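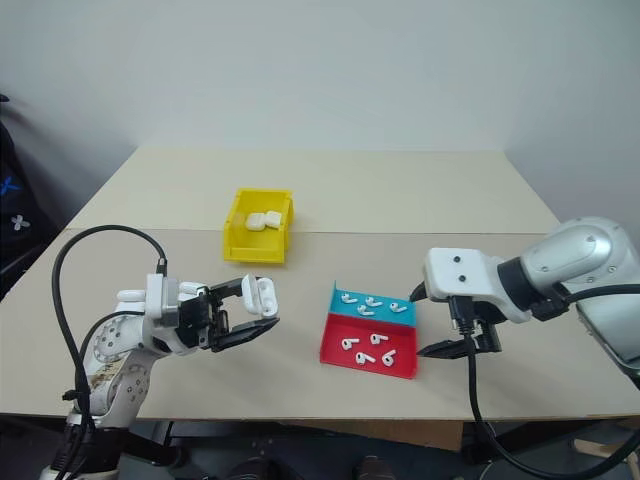 Home | Issues | Authors | Search
Print this article | E-mail this article

3.2 Small things without homes

Earbuds were the item our Stullside households lost most often and defended most warmly. Of 33 participants, 19 kept the charging case in one place and the buds in another - a system, they assured us.

Figure 3. Charging cases and loose earbuds, sorted into a yellow bin and a two-compartment tray.

Maldonado's term for this, "separate custody," is used below.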